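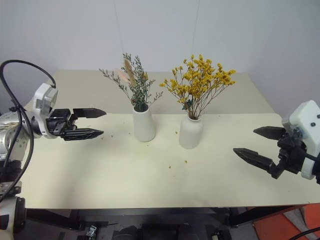 The woman from Villalba wished to know whether the visitors were permitted to speak while it was working. She was informed that they were. The machine at Station 3 did not listen, and the operators of Kenda had asked only that no one lean upon the rail.

The Open Day had been announced in December, in a notice addressed to all households within the district, and 239 persons had replied. They were admitted in small parties. Each party was given a card setting out the order of the stations, and each was reminded at the door that the demonstration of flower handling would last two minutes and would not be repeated.

The guide read from the prepared statement. Calteck had supplied the arms. Endis had supplied the instruction, by which was meant the many hours of correction that had gone before. The task was to take hold of a vase, to turn it, and to set it down again with its dried flowers undisturbed. The statement recorded 588 attempts prior to the opening of the doors. It did not record the number of vases.

"And the flowers?" asked the woman from Villalba. "Who arranged the flowers?"

The guide consulted the statement and found no entry under that heading. It was suggested that the question be submitted in writing. A form was available at the desk.

She did not go to the desk. She remained at the rail while the rest of her party moved toward the exit, and the guide, who was required to keep the party together, remained with her. She said that her mother had dried flowers every autumn of her life, hanging them head down in the laundry, and that anyone who touched them was sent outside. One learned to carry the vase from below, she said, and to breathe through the nose.

The guide replied that the breathing did not arise in the present case.

"No," she said. "I suppose that is a help to it."

A tone sounded, and the demonstration began. The guide had attended it eleven times that morning and was accustomed to watching the visitors. On this occasion the guide watched the grippers. They closed by a small amount, stopped, and closed again. A stem trembled. The woman had placed one hand flat against her coat and was holding her breath.

When the vase had been set down, the guide wrote the time in the register and, in the column reserved for remarks, which had been blank all day, entered the words "carried from below." The next party was already at the door, and the cards had to be handed out.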